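Unit 2: Valuing future draft picks in a dynasty league

Read before Monday. Bring last week's worksheet.

## 1. Terms

A *dynasty* league carries full rosters from season to season. A *future pick* is the right to select in a rookie draft that has not been held. Its slot is unknown when it is traded, so its price is an expected value.

## 2. Slot probability

Let p(s) be the chance that the pick lands in slot s, and v(s) the value of that slot on the league's chart. Then

E = Σ p(s) · v(s)

In the Simer league (course data set), the first slot is charted at 1824 points. Value falls steeply through the early slots and flattens late in the first round. An error in p(s) at the top of the chart therefore costs more than the same error at the bottom.

Estimate p(s) from the original owner's roster. Do not use last season's standings alone. Constanza Aravena's simulation sheet, Prustent, takes projected weekly points and returns a full set of slot odds. 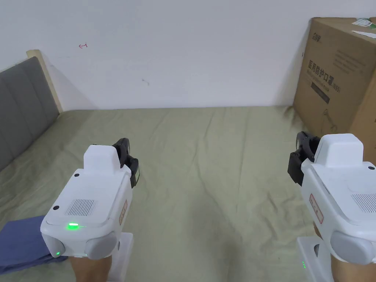
## 3. Time discount

A pick one year out is multiplied by 0.85; a pick two years out by 0.85 squared. The rate is a convention of this course. Leagues with high owner turnover trade at steeper discounts.

Apply the discount after the sum in Section 2. Rebuilding teams may use a milder rate, provided the same rate is used on both sides of the trade.

## 4. Common errors

- Charging the discount twice, once in the chart and once by hand
- Treating every pick from a weak team as the first slot
- Ignoring the roster spot the rookie will fill

## 5. Exercise

Festico offers Tarawneh its first-round pick, one year out, for a veteran receiver charted at 640. Prustent gives Festico a 64% chance of a late slot. Use the chart on the worksheet for v(s) and split the remaining odds evenly over the other slots. Show E before and after the discount.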